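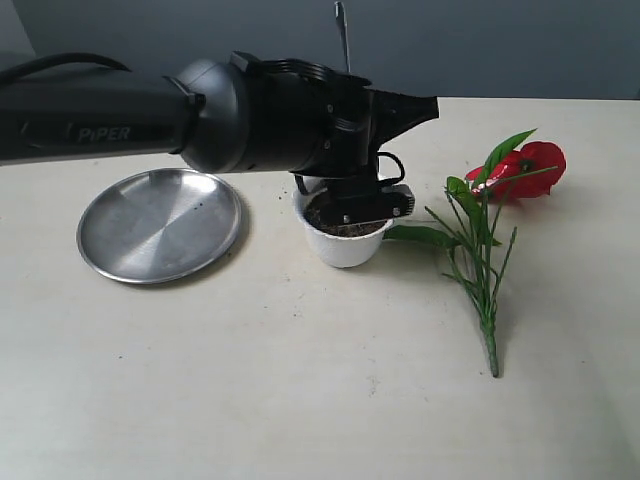
Figure 4.1 The potting task: a steel plate, a cup of soil and an artificial flower, with the gripper down at the rim of the cup.

Chapter 4
Showing the Arm What You Mean

The first time I tried to teach a robot arm to do something useful, I wrote it a list of positions. Go to this point, close the fingers, go to that point, open them. It took me most of a January afternoon, I was terribly proud of it, and then my colleague Michalis Politis leaned over and nudged the cup a thumb's width to the left. You can guess the rest. The arm went exactly where I'd told it to go and closed its fingers on thin air.

Up to now in this book we've been doing more or less what I did that afternoon. In Chapters 2 and 3 you worked out where the joints are, where the fingertips end up, and how to get from one place to another without knocking anything over. All of that still matters (please don't sell your notes!). But there are plenty of jobs that you or I could do half asleep and would struggle to write down, and putting a flower in a cup of soil is one of them. How hard do you push? When do you let go? What do you do if the stem starts to lean? I've potted plants since I was small and I couldn't give you a number for any of it.

So in this chapter we stop writing and start showing.

There are two ways of showing that I want you to get comfortable with. The first is hand guiding, where you switch the arm into its soft mode, take hold of it and simply move it through the job while it records its own joint angles. It feels lovely, a bit like leading someone in a dance, and most people pick it up in minutes. The trouble is that your hands and sleeves end up in front of everything, so any camera watching the work sees a great deal of you and not much of the flower. You also push harder than you think you do, and the recording has your strength in it as well as the arm's.

The second is remote control, or teleoperation if you want the long word. You stand back and drive the arm from somewhere else, with a joystick, a hand-held controller, or a second smaller arm that the big one copies. We used the second-arm method with the Protia students at Wultville and it's the one I lean on for most of this chapter. It's slower to learn. Your first go will be dreadful, and so will your fifth, and somewhere after that your fingers begin to feel the gripper at the other end and you forget there's anything in between. Cosmin Husar learned on the flower task and kept a tally for me: 70 attempts in his first week, of which he was willing to show me 12.

Which brings me to a question I get every year: what makes a demonstration a good one? Have another look at Figure 4.1. Suppose the job is to press a hollow in the soil and then stand the flower in it. A person driving that arm has choices at every moment. They could come straight down on the cup or sweep in from the side, past the leaves. They could pause over the rim or carry on through. Any of those might work. What causes grief later is when one driver does it one way on Monday and another way after lunch, for no reason that shows up in the recording. The learning program has no idea that you were bored. It sees the same cup and two different answers, and quite often it splits the difference, and the middle of two sensible paths can be straight through the side of the cup.

I'd also like you to keep your fumbles, or some of them. If the stem slips and you catch it and set it right, that recording is worth having, as it shows the arm how to get out of trouble. If the stem slips and you swear and switch off, bin it.

Before you go on to Section 4.1, try this with a friend and no robot at all. Put a mug, a saucer and a pen on a table. Shut your eyes and let your friend move your wrist until the pen is standing in the mug. Then swap over, and this time have your friend call out directions from across the room. Do each version 2 times and jot down what went wrong. You'll want those notes when we get to recording rates and delay in Section 4.3.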